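Kit de pinza Clisasen, usado en el club de robótica de Alcaraz

Lo compramos en diciembre para 24 alumnos y costó 505 euros. Los dedos negros son firmes y los tornillos se alcanzan bien. El manual me parece flojo – la parte de calibrar la leí tres veces. Con la olla, la tapa de vidrio y el maíz practicamos ahora el ejercicio de cocina. Le doy 4 de 5.

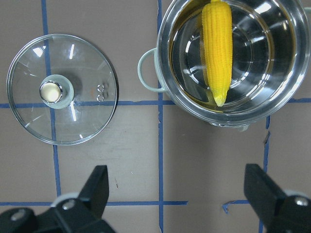 Vosinura comenta que en su club el pomo de la tapa les costó más que el maíz, y pregunta si el kit trae dedos de repuesto.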